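**Subject: Re: [upright-owners] Climoria units, worth it for an old upright?**

Long one, sorry. I've been chewing on this thread since the first post and I don't think the case has been made.

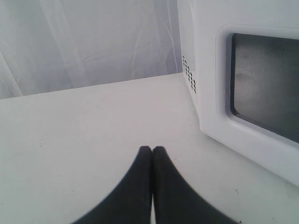

I have no quarrel with anyone who bought one of these and likes it. My quarrel is with the idea, which has come up on this list four or five times now as if it were settled, that a piano in an ordinary house needs a powered humidity box inside it or it will fall apart. Let me quote Mounir's message in full, because it's the best version of the argument and I want to be fair to it.

> Mounir El Fassi wrote:
>
> Hi all,
>
> Since a couple of people asked, I'll put down my experience with the Climoria. I have a Mustata upright, bought used, good condition when it came to us. The first winter it went badly flat in the middle and the tuner said the air in the room was too dry. He recommended the Climoria and installed it for us in November. It cost $236 for the unit and then his time on top.
>
> Since then the piano has held its tuning much better. We went from three tunings a year to two, and the tuner says the pins feel tighter. There was also a sticky key, the D above middle C, and it has not stuck once since the box went in. The unit has lights on the front to tell you when to add water. I fill it every couple of weeks in winter and hardly ever in summer.
>
> I know some people here think these are a gimmick. All I can say is that the piano was unhappy before and it is happy now. A new soundboard costs thousands. For me it was an easy decision, and I would tell anyone with an older piano to do the same and not wait for a crack.
>
> One more thing, the brochure says to keep the room under 70 degrees in winter as well, so we did that too and moved the piano off the wall with the heating vent.
>
> Mounir

OK. Read the last paragraph again.

They turned the heat down, moved the piano away from the vent, and installed the box. Three changes, all in the same season, and the box gets the credit. I'm not picking on Mounir here. I'd have done the same three things, and if I'd just paid $236 for one of them I know which one I'd be telling my friends about. But as evidence that the Climoria works, it's thin. Anyone who has ever had a piano next to a forced-air vent can tell you what that does. My first upright, a Haka with a cracked music desk and a very nice bass, sat right over a floor register for two winters because that was the only wall it fit on. It drifted so fast the octaves were sour a month after the tuner left. I moved it across the room, lost the space where the bookcase was, and it settled down. Total cost was one sore back and an argument about the bookcase.

Then there's the matter of the first winter. A used piano that has just moved house is going to wander. It came out of somebody else's living room, rode in a truck, and landed in different air. Every tuner I've used has told me to expect a rough first year and not to judge the instrument by it. So we're comparing the worst year the piano will have in that house with the year after. It would be strange if the second one weren't better.

And the sticky key. Sticky keys usually come from swelling, which means too much moisture, and Mounir's complaint was that the room was too dry. Could be the box evened things out in both directions, since it's supposed to have a drying side too. Could also be that the tuner eased that key while he had the front off. I would like to know. Mounir, did he mention it on the bill?

Here is what I'd want before I told a stranger to spend the money:

- Somebody with a plain hygrometer in the room and another inside the case, read at the same time of day, written down for a whole year. I mean the readings, all of them, including the boring ones.
- Some weeks with the unit switched off and nothing else changed.
- Pitch readings at each tuning, before the tuner touches anything.
- The person doing the measuring didn't sell or install the thing.

I asked for something like this two years ago and got one reply, from a member who'd kept numbers for six weeks and then lost the notebook. I don't blame him. It's dull work. But then we should stop talking as though it's been done.

I did write to Climoria. I asked them what range of humidity the unit holds inside a typical upright with the lower panel on and what it does with the panel off. I got back the same brochure Mounir has, plus a second one with a nicer cover. The brochure has a chart with two lines on it, one jagged and one smooth. There is no scale on the side of the chart. I wrote back and asked what the scale was. That was in the spring and I'm still waiting.

Now, to be fair to the other side, because I can already hear the typing:

Yes, wood moves with humidity. I'm not disputing that, and neither is anyone who owns a door. Yes, if your house swings from bone dry in January to swampy in August, your soundboard is going to rise and fall with it and your tuning will go along for the ride. And yes, there are places where I'd think hard about a unit like this. A church with no heat on between services. A school practice room where the custodian shuts everything down for the summer. If I had a really good grand in a room like that I might well buy one and stop writing long emails.

What I don't accept is the jump from there to every older upright in every house. Most of us have rooms that people sit in. We run the heat, we run the AC, we boil pasta. My own music room bottoms out a bit in winter, so I run a cheap humidifier across the room, the kind you'd buy for a kid with a cough. It's set a little low so the windows don't sweat. I read the dial at breakfast when I remember. That's my whole system, and the Cifuentes I have now gets tuned twice a year, the same as Mounir's Mustata. I don't offer that as proof of anything. It's one piano. But it's the same amount of proof he has.

A room humidifier also treats the rest of the room, meaning the guitar on the wall and my sinuses.

There are costs on the other side that never get mentioned in these threads, too. You are putting a water container and a heating element inside a wooden case full of steel strings. If the pads dry out and get crusty (and they do, with hard water) it stops doing much, and the lights on the one my sister-in-law has went on shining green for a whole season with the pads stiff as cardboard. Her tuner found it. Replacement pads are extra, and so is the treatment you're meant to put in the water. The thing is supposed to be plugged in all year. If you unplug it to vacuum and forget, you've just given your piano exactly the kind of sudden change you paid to avoid. I've seen that one in person, and yes, it was a 60-year-old piano and yes, it needed tuning again.

As for "a new soundboard costs thousands" — sure, it does. But that's a reason to look after the soundboard. It doesn't tell you that this box is what looks after it. You could sell me nearly anything with that sentence. Also, plenty of old uprights have cracked soundboards and play perfectly well. Mine has one, down by the bass bridge. Two tuners have looked at it and shrugged. If it doesn't buzz, leave it alone.

So for the person who started all this and asked whether to get one for her grandmother's piano: before you do anything, spend a few dollars on a hygrometer and put it on top of the piano. Leave it there through the winter. Move the piano if it's near a vent, a radiator, a fireplace or a window that gets afternoon sun. Have it tuned when the heat has been on for a few weeks, and then at the same point next year, and ask your tuner how far it moved. If the numbers are ugly, try the room humidifier. If they're still ugly after that, come back and we can talk about a box, and I'll read what you've got with an open mind.

If your tuner pushes the unit on the first visit, before measuring anything, ask if they get a cut. Some do and will tell you so. Mine did, cheerfully, and he's still my tuner.

Mounir, if you're willing, would you try switching yours off for a stretch this coming winter with the piano left where it is now and the thermostat the same? I'll pay for the extra tuning if it goes out. If I'm wrong I'll say so on the list, with my name on it.

And could whoever replies please trim the quotes? The last digest had the same brochure text pasted in 6 times.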